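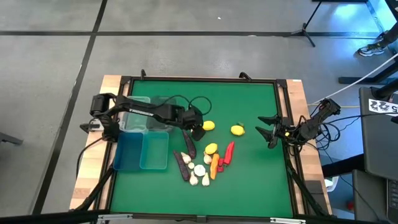
Four bins and a lemon.

My uncle left me the lemon business, which sounds grander than it was. It was one tree, behind the bakery in Wostamow, and a notebook with the names of everybody who had ever owed him for lemons. The first name was Babak Kiani, and next to it my uncle had written 2,000, underlined so hard the pen went through to the next page.

Two thousand what? Lemons? Dollars? I asked my mother and she said, "Oh, leave that alone," so of course I put on my good shoes and went straight over there.

Babak Kiani lived above the old Mahmoudi pharmacy, up a flight of stairs that smelled like soup. He was smaller than I'd expected (I'd been picturing a villain, I think, somebody with rings) and he had his sweater on inside out. I told him who I was and he sat down on the arm of his own couch.

"He kept the book?" he said.

"He kept the book," I said.

So he made tea, and I ate way too many of his cookies, and he told me about the July they were both nineteen and decided to drive a truckload of lemons to the coast at Lellutar and get rich. They had 400 to start with, all from my grandmother's trees, and they bought the rest on credit from farmers along the way. My uncle did the talking. Babak did the driving. And somewhere past Elov, on the big hill, the tailgate came open.

"All of them?" I said.

"All of them! You never heard such a noise. Your uncle ran after them. Downhill! In sandals!"

He was laughing so hard he had to put his cup down, and then he was wiping his eyes, and I looked at the curtains for a while to be polite. They'd fought about it that same night, whose job it was to check the latch. Neither of them would say it was his. My uncle moved his tree money to one bank and Babak moved his to the other, and they lived six streets apart for the rest of their lives and waved at weddings.

"It was my job," Babak said. "The latch. You can write that in the book."

I had the book in my bag, so I got it out and found a pen, and then I couldn't do it. It was my uncle's handwriting all down the page and mine would've looked silly there. I gave the pen to Babak. He wrote for a long time, tiny letters, right up against the margin, and closed the cover before I could read any of it.

Then he asked if the tree was still giving, and I said come and see, and he went to look for his shoes.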